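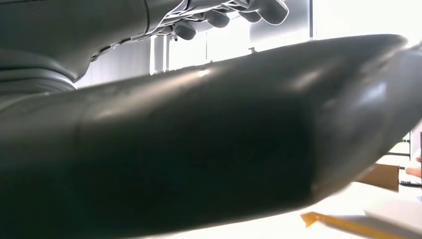
A bright wall at the back of a workroom does less for the person working there than most people think. It makes the room look clean and well lit when you stand in the doorway, and that is usually where decisions about paint get made. At the bench it can work against you. A dark object held up against a bright back wall gets a shining line round its edge, so the outline is very clear, but the side facing down or towards you may be in deep shadow. The row of grey fingertips against the wall is easy to pick out one by one. The lower part of the big dark finger in front of them is much harder to read. Anyone who has tried to thread a needle facing a sunny window has had the same trouble.

I have worked in shared workrooms for most of my adult life, mending bags and small pieces of upholstery, and I have seen four of them repainted. Every time the walls went white, and every time the lamps were left as they were. At the Ternell building the whole job cost more than a term's rent, and when we moved back in I was still holding a torch in my teeth to see the underside of a seam.

My view is that the money should go on lamps first. A workroom needs light that comes from the side and can be moved, one lamp to each place, on an arm long enough to reach past your elbow. General light from the ceiling is for walking about and finding your scissors. It falls on the top of your head and your head throws a shadow on the work. White walls help a little by sending some light back, I accept that, but by the time it reaches your hands it is weak, and if the brightest thing in view is the wall itself your eyes settle for the wall.

Melahat Güneş, who had the bench opposite mine at Ternell, disagreed with me about this for years. She cut leather and wanted everything white - walls, ceiling, bench tops, even the shelves. Her argument was that in a pale room you can find a dropped tool straight away, and that a dull wall makes people tired by four in the afternoon. I think she was right about the tools. On tiredness I'm less sure. What tires me is looking from a glaring wall down to black cloth and back again, over and over, and I used to go home with a headache on just the sort of day when visitors told us how lovely and light it was.

We did try something different once. In April, when the end wall had to be replastered after a leak, I asked if it could go back a middling grey-green, and after some grumbling it did. The paint was left over from somebody's hallway. We also bought 5 second-hand desk lamps, which came to 41 pounds for the lot, and clamped them on the left of each place, except Gopinath Pillai's, who is left-handed and wanted his on the right. The room looked smaller. Two people said it was gloomy. But I could see the pile of a dark velvet and which way it lay, and I could see the stitches on the shaded side of a handle without turning it to the window.

There is a fair case on the other side for work that is all about outline. If you are checking whether a curve is even, or whether two pieces sit level, a bright background is the best thing you can have. Hold the piece up, look at the edge, and any bump shows. I keep a square of white board behind the bench for that, 37 centimetres across, and put it away when I've finished. It does the job of the wall and I can choose when to have it.

Dark and slightly shiny things are the hardest to light in either kind of room. Patent leather, japanned tins and old handles all throw back one bright patch near a curve and keep the rest to themselves. Moving the lamp a hand's width shifts the patch, and then you can see what was under it. You can't do that with a ceiling light, and you certainly can't do it with a wall.

So when the next shared room comes up for decoration, and I hear Rornura Street is due, I'd ask whoever holds the budget to sit down at a bench before choosing anything. Bring something black, turn it over and try to find the fault on the underside. Then price the lamps, and see what is left for paint.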